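April, evening

Computer day. I had put it off long enough that the old tower had become a kind of shelf, so after breakfast I cleared everything off it and got the side panel off. Eight screws in the jar lid, all different lengths.

The plan was to find out what in it is still worth keeping before Keyvan comes by for the parts he wants.
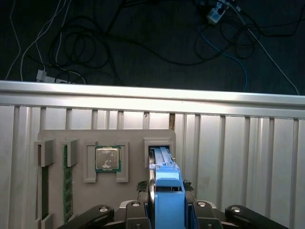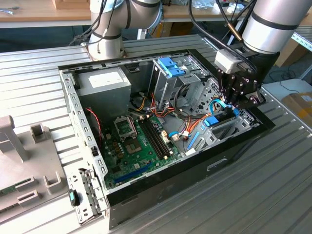
Keyvan Tehrani called around ten and asked if the memory was any good. I told him I didn't know yet. He has a buyer in Madigan for anything that works, and he says people there still pay for old sticks if they come tested. I said I wasn't promising tested. He said "labeled, then," and I agreed to labeled.

Old thermal paste is miserable stuff. I used rubbing alcohol and coffee filters and went through more filters than I wanted to, and there is still some in the corner of my thumbnail as I write this. I should buy a bottle of proper cleaner next time I'm in town. The small bottle from Treka ran out in the winter and I never replaced it.

The socket is the part that makes me nervous. I bent a pin once, years ago at the Flandatis shop, and spent a whole lunch hour with a sewing needle trying to get it straight. Mr. Flandatis took it out of my pay. So I go slow around sockets now, and I don't drink coffee while I'm doing it.

Power supply: 300 watts. Fine for an office machine and not much else. I'll leave it in. If Keyvan wants it he can undo it himself. I hate threading those cables back through once they've been out.

Stopped at noon for soup and the end of the bread. Called the Sindotham place about a replacement cooler. They have one for $26, plus shipping, and they want to know the socket type before they'll sell it to me. I had written the number down on the back of an envelope and then couldn't find the envelope. It was in my shirt pocket. By then they had closed for lunch, so I'll have to call again tomorrow.

In the afternoon I did the boring part, which was the cables. I have a box of them under the stairs and I couldn't say what half of them go to. I made 2 piles, one to keep and one to ask Keyvan about, and wrote on masking tape for the ones I could name. The tape is old and doesn't stick well. Went back twice to pick labels up off the floor.

My back is sore from leaning over. I should get the stool in from the garage.

Still to do: call about the cooler, look for the small brush, find an antistatic bag that isn't torn, write down the model number somewhere better than an envelope. Keyvan is supposed to come after four tomorrow. He'll be late, so I have until five.

Rain started at supper. Brought the towels in.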